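# Workshop Tips: Keeping a Small Grass Strip Usable

Most of what follows was learned on the 2000 feet of turf at Erkmont, usually the expensive way.
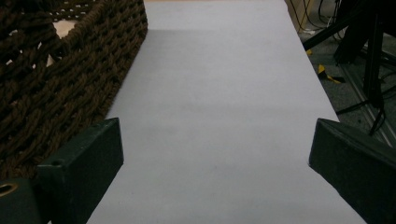 **How short should I mow the runway?**

Four inches suits most light airplanes. Shorter looks lovely from the porch and cooks the roots by the end of June.

**Gopher holes.** Fill, tamp, fill again, tamp again. A loose plug will hold up a gopher and very little else. Walk the strip before the first takeoff of the day, even if you walked it last night.

**Edge markers.** Old tires painted white are traditional, and so is hitting them with the mower. Flat markers pinned to the ground cost more and you can drive right over them. Leave 100 feet between them and trim by hand.

**Windsock.** When it gets stiff and faded, replace it. Ours at Erkmont showed a steady west wind for most of a year on account of a rusted swivel. Grease the swivel when you change the mower oil.

**Hangar door tracks.** Sweep first, then lubricate. Doing it in the other order makes a fine grinding paste. The Prendetti doors have a drain slot at each end that mud daubers regard as housing.

**Tie-down ropes.** If you can't remember buying them, buy new ones.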